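Thread on the snack dispenser, as a few of you asked what I ended up doing with it. Long one, sorry.

1/ Background. We had open bowls of nuts in the break room until October. Everyone put their hands in them. Giuliana Londoño asked for something with a lid, and I said I would find one.

2/ I looked at two kinds. One has a paddle wheel and a crank on the side. The other is a white countertop model with a rounded top, a clear bin underneath and red knobs. I bought the second kind. It takes up less room and you can see how full it is from across the room.

3/ First thing I learned is that what you put in matters more than the machine. Whole almonds jammed. Not every time, but enough that people started shaking it, and then you have almonds on the carpet.

4/ Small round things work best. Roasted peanuts without skins are good. Coated peanuts are good. Coffee beans work very well, if you want it for that. Raisins are a disaster. They stick together into one brick and you have to dig them out with a spoon.

5/ Anything with loose salt on it leaves a layer at the bottom. I now tip the bag into a colander over the sink and shake it before filling. Takes a minute.

6/ Do not fill it to the top. I tried that with a full bag from Villca and the weight packed everything down. Two thirds is plenty. I put in 300 grams at a time and top it up when it gets low.

7/ Cups. We started with paper cups from Porker. They are fine but you can't see how much you have, so people kept going and then left half of it on the counter. Wilmer Arango switched us to small clear plastic ones and there is less waste now. A sleeve of 100 lasts us a good while if people hang on to theirs for the day.

8/ Someone will ask about washing them. Yes, you can rinse them and use them again. They get cloudy if you put them in the dishwasher. By hand with warm water is OK.

9/ Where you put it matters too. It was on top of the fridge shelf at first, which was too high for Giuliana and too high for me to fill without a step stool. After that it went on the windowsill, and the sun warmed up the nuts. They tasted stale in 8 days. Don't put it in a window.

10/ Now it lives on the small square table with the light wood grain. That one is a good height and you can get to it from every side. I keep it toward the back so there is space in front for a cup.

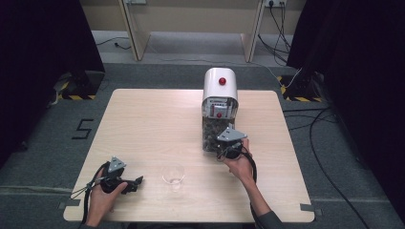

11/ Put the cup down on the table before you start and line it up. If you hold it in the air you tend to move it, and on a carpet you will be picking up nuts for a week. Dark carpet hides them until you step on one.

12/ Cleaning. I empty it every two weeks. Pour what is left into a jar, wash the clear bin with dish soap, rinse, and let it dry overnight. It has to be completely dry. I rushed it once and the next batch went soft.

13/ Wipe the knobs more often than that. Everyone touches them. There is a pack of wipes from Gellen in the drawer under the microwave. Please put it back when you are done.

14/ Allergies. Write down what is in it. I tape a card to the wall with the name of the nut and the date I filled it. The current one says December 15, 2020. Tobiloba Garba can't have cashews, so we don't use cashews at all, even mixed ones.

15/ Arnulfo Ccori asked if one machine can do two things at once, like nuts on one side and candy on the other. Ours can't. It has a single bin. If you want both, get another one and keep it well away from the first so people don't mix them up.

16/ Cost. The dispenser was cheaper than I expected and we spend less on nuts than when we had the bowls. I didn't keep exact numbers so please don't ask me for a spreadsheet.

17/ One complaint so far, from Gilberto Ñahui, who says the portions are small. You can go back for more. That is allowed.

18/ The old bowls are from Skolholm and still in good shape. They are in the cabinet left of the sink. If anyone wants them, take them home. I'm keeping the one with the lid for sugar packets.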